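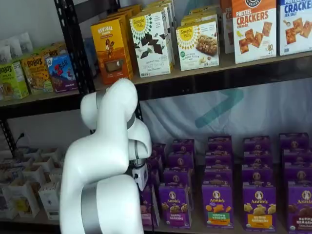

Filed under: Teaching by Demonstration > Teleop and Hand Guiding

Shelf picking demos: hand guide or remote?

tkuroda
I'm recording demonstrations for a shelf task and need to settle on one input method before Friday. The robot is a single arm standing in front of a two-level snack shelf. Purple Annie's boxes are on the lower right in columns, several deep. Small open white boxes are on the lower left. Bobo's, Simple Mills, crackers and so on are up top. The task is to take the front box from a named column and put it down in a clear spot on the bench.

Options are hand guiding (operator holds the wrist and walks the arm through) or a leader arm from Gundier, with the operator two meters back watching a screen. I have 16 demos of each so far. Hand guided ones are shorter. The remote ones have more pauses near the grasp, and I don't know if I should trim those.

Toshiko Kuroda

gantry_mike
Hand guide. For a front-row pick the operator needs to feel contact with the neighboring box. With a leader arm and no force feedback they will push the whole column back and not notice until the next demo.

pelletcount
Disagree. If the policy only gets camera images and joint positions at run time, the demonstrator should only get that too. When you hand guide, you use information the robot will never have. You also put a forearm and a shoulder in every image, and the network will happily learn that the grasp happens when the sleeve shows up.

gantry_mike
You can replay the joint trajectory with nobody near the arm and record images on the replay. We did that on the Nedelcu cell for a whole season.

pelletcount
Replay works if the boxes go back exactly where they were. Cartons on a shelf don't. A few millimeters off and the replayed grasp clips a corner, and then you are throwing out demos or, worse, keeping them.

tkuroda
Replay is what I have been doing for the hand guided set. I lost 3 of the 16 to that. The reset is the slow part. I put tape marks under the front row but the boxes behind them drift.
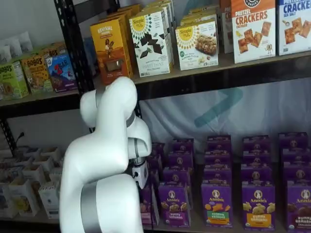

The other thing I should have said in the first post is that the elbow worries me more than the gripper. To get the gripper down in front of the lower shelf, the arm folds over with the elbow up by the top shelf, close to the Revival and Simple Mills boxes. When I hand guide, I watch the wrist and forget the elbow. The remote operator sees it on the screen and tends to swing wider.

wexford_lab
What are you holding when you guide? If it's the last link only, the elbow goes wherever the null space lets it. Put your second hand on the elbow, or lock a preferred elbow posture in the controller and let the operator move the tool against it. Celex has a setting for this in their guide mode, buried under joint limits. I'd also start every demo from the same folded pose.

tkuroda
Last link only. I will try the posture lock. Start pose is already fixed to within a degree per joint.

gantry_mike
+1 on the posture lock. That fixes most of what pelletcount is complaining about.

pelletcount
It fixes the elbow. It does nothing for the forearm in the image or the replay mismatch.

On trimming: don't cut the pauses by hand. Drop samples where joint speed is under a threshold and the gripper command hasn't changed, and keep a few on each side of the close. If you cut all of them, the policy closes early. I learned that on the Laltham dataset and had to redo the preprocessing in May.

wexford_lab
Seconding that. Also log which column was asked for as a separate field. The Bunny Grahams fronts look very similar at low resolution, and the banner color is most of what separates them. If your crop is small, a mislabeled column is hard to catch later by eye.

tkuroda
Column label is in the file name at the moment. Moving it into the record.

Plan for now: leader arm as the main set, speed threshold for the pauses, operator on the screen view only. I will keep the hand guided demos as a separate set with the posture lock on, and train on each one alone before mixing.

gantry_mike
Fine, but add a force limit on the follower so it stops when it pushes the column. And check the depth of the front row after each remote demo - a steel rule against the shelf edge is enough.

pelletcount
Agree with the force limit. Set it low and log every trip, including on the demos you discard.

tkuroda
Will do. Does anyone have a starting value for cartons this light? The controller default is meant for metal parts.

wexford_lab
Push one column by hand with a spring scale until it slides, then set it to half of that.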